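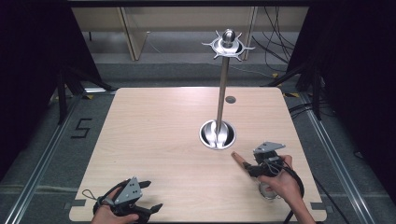

# Week 3: Tabletops, holes and things that stand up in them

Hi everyone. These are my notes from the third session of Small Furniture and Fittings, tidied up a bit and with the parts I rushed through written out properly. If you missed it, read this first and then do the worksheet (it's in the Tremwood folder, along with the one from January).

## Where we left off

Last time was all about edges. This time we moved inward to the surface itself, and to what happens when you decide to put something through it or into it. I love this topic more than is reasonable, so sorry in advance for the length!

Our table for the session has a square top with rounded corners and a pale, light-brown wood grain. I keep saying "wood-grain surface" on purpose. A grain pattern by itself doesn't tell you what the board is made of, and I'd like you to write "wood grain" in your reports too until you've looked at a cut edge or the underside.

## Two kinds of opening

There are two things going on in that tabletop, and they get mixed up in homework every year.

**The recess.** The shiny metal cup at the foot of the pole is set down into the surface, with a thick rim showing as a ring on top. The rim is what your eye goes to, and on most fittings like this it also hides the edge of the cut, which is a mercy if your hole saw wandered (mine does).

**The hole.** Just behind the pole there's a small dark round opening, the sort of thing you'd call a grommet hole. On a desk I'd run a lamp cord through one. On a side table I'd ask whether I wanted it at all.

When you draw these in plan, both come out as circles. Please label them! A circle with no note beside it is how a shop ends up drilling right through a top that only wanted a pocket.

## Tall, thin and top-heavy

Now the pole. It's slim polished metal, it stands straight up well past the back edge of the table, and at the very top there's a spiky star-shaped disc with a domed knob sitting in the middle. Somebody in the back row called it a Christmas tree topper and I can't unsee that now.

What I want you to think about is leverage. Any sideways push up at the top of a tall pole gets multiplied by the time it reaches the socket. A few things follow:

- The deeper the socket, the less a pole can lean for the same amount of slop in the fit.
- A wide rim helps spread the load, but only if it's seated flat.
- Weight at the top makes a wobble slower and bigger. Try it at home with a broom held upside down.
- Carpet under the legs (ours is gray office-type stuff) can give a little, so check for lean at the table before you blame the socket.

Work the first problem with a pole length of 1232 mm and the second with 1246 mm. I know they look nearly the same. Do both anyway and compare the lean at the tip for a 15 mm socket. I'll take the answers as sketches if the algebra is making you miserable.

## Looking after shiny metal

Short section, because we ran out of time. Polished fittings show every fingerprint. Wipe with a soft dry cloth, then a barely damp one, then dry again, and keep the metal polish well away from the wood finish. I use masking tape around the rim when I do mine, and I still get it on the table about half the time.

## Reading

- Chmielewska, *Fittings and Their Holes*, the chapter on sockets. Stop at page 264, the rest is hinges.
- The Varholm catalog, for the section drawings of recessed cups.
- The Rerna sheet on grommets (optional, but it's only two sides).

Worksheets are due by 21/02/2021. Bring a ruler and a pencil next time, plus one round fitting from home that you don't mind passing around.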